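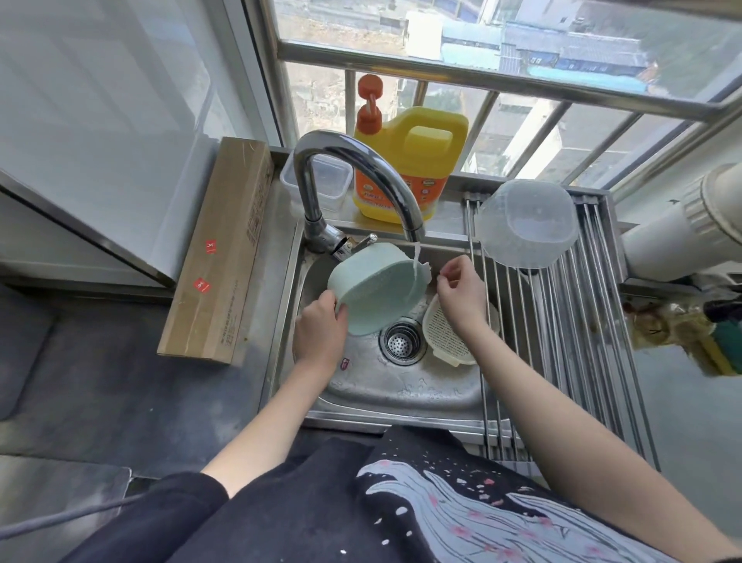
Rinsing a bowl by hand at a single-basin sink. The job the arm is supposed to take over.

Sanness Counter Arm, reviewed: budget for the counter first
By Darcy Kennedy
February

Print this page | E-mail this article

Short version for people with a meeting in ten minutes. Good arm. Decent washer. Terrible quote. Lease it if your dishes are mostly plastic and mostly the same shape, and get the full price in writing before anybody measures anything.

Long version.

We've had the Sanness Counter Arm on the bench next to our prep sink since before the holidays. Small kitchen, batch meals, lots of plastic bowls and tubs, one sink, no dish pit. Marjatta Pelkonen runs the floor and I do the purchasing, so she used it and I paid for it, and we don't entirely agree about it. Her notes are mixed in with mine.

What you get: one arm, a two-finger gripper with soft pads, a camera on a short mast, a control box the size of a toaster oven, a foot pedal that stops everything. It picks up a dirty bowl from a marked mat, holds it under the tap, turns it, sets it on a rack. No soap step unless you buy the soap step. More on that.

The money

Lease was $1,000 a month from Drudby, who are the dealer for our area. That number is on the first page of the quote in big type. The rest is further back.

Software plan, another $80 a month. Not optional, whatever the page says. Without it the arm won't learn a new bowl shape and you're stuck with the factory list, which is mostly restaurant china. We own no restaurant china.

Tap valve. The arm can't work a lever handle, so it needs a powered valve fitted on the line. Drudby sells one. A plumber has to put it in. Neither was in the quote. Our landlord also wanted a say in it, so add a week of e-mails.

Soap module. Separate line, separate price, and it only takes their cartridges. We skipped it and do the soaping by hand, then the arm rinses. Sounds silly. Works fine, the rinsing is what eats the time here.

Minimum term is 7 months. I tried to get it down. No.

Gripper pads wear out. Ours needed a new pair sooner than I'd planned for, and they come in packs, so put a consumables line in your budget from the start and be generous.

Space

This is where I'd send anyone thinking of buying. The arm wants 40 inches of clear counter to one side of the basin, dead level, with a solid edge to clamp to. Measure yours. Then measure with your drying rack where it normally lives, because that's the spot the arm wants. We use a roll-up rack over the sink and it had to move. Marjatta hated that for weeks.

Also a wall or a window ledge close behind the tap is a problem if you keep anything on it. The arm swings wide on the way back. Anything standing there, soap, tubs, a jug with a pump top, has to find a new home. And a tall gooseneck is good for it (room to turn a bowl) but the low, fixed kind of spout is a no. The sales guy didn't ask what faucet we had. Ask him yourself.

Single basin is OK. Double is better, you get a place for the dirties.

How it does the work

Plastic bowls: very good. It tips them on the side under the water, turns, tips again, shakes once. Slower than a person. Doesn't get bored, doesn't get called away to the phone. I'd leave it going through prep and come back to a full rack.

Thin, light bowls: fair. The early software squeezed too hard and they'd pop out of the grip. The February update fixed most of it. A person just pinches the rim with a couple of fingers and supports the underside with the other hand, and you don't think about how clever that is till you watch one arm try to do it alone. There is a two-arm version. I saw the price and closed the tab.

Clear and frosted plastic: poor. Camera has trouble seeing the edge, especially with daylight coming in behind the sink. It'll reach, stop, reach again, then beep. We put the clear stuff in a separate pile for hand washing. Drudby suggested a blind for the window, which helped some. Should of been in the site survey.

Colanders and anything with holes: don't. It treats the holes as dirt and keeps rinsing. Watched the water meter on that one and felt ill.

Tubs with lids: takes the tub, ignores the lid.

Noise is low. Marjatta says it whines. I can't hear it.

What else we looked at

Cemano has a cabinet-style unit, you load a tray and shut the door. Cheaper to run, no arm, no fuss over faucets. But it needs a drain hookup and floor space, and by our sums it made sense only if you're washing all day long. If you are, look there first.

Nkosi quoted us for a ceiling rail system. Lovely people. Wrong size of kitchen by a mile. They said so themselves, which I apreciated, and I'd call them again if we ever move.

And the boring option, more hours at the sink. I ran it against the lease. With the software plan and pads counted in, the arm came out almost level for us. Not cheaper. What tipped it was that we couldn't fill the late shift anyway, so the hours in my spreadsheet weren't hours I could buy.

If you're writing the budget now

Ask for one total with valve, fitting, software and pads in it. Ask who pays for the plumber's second visit. Send them a photo of your sink with everything on it, the way it is mid-shift, not cleaned up for company. Take a box of your own bowls to the demo. Ours were done with the dealer's bowls and of course it looked great.

Get the training half-day. Marjatta did it, I didn't, and she can teach it a new bowl over coffee while I'm still hunting for the menu.

Would I sign again? For the plastic bowls, yes, on a shorter term. Marjatta says only if it comes with the two-arm price cut in half and a quieter motor. Our term has a few months left to run and I'll update this page if the pads hold up any better than the first set.

Contact us | Copyright Darcy Kennedy, all rights reserved | Back to top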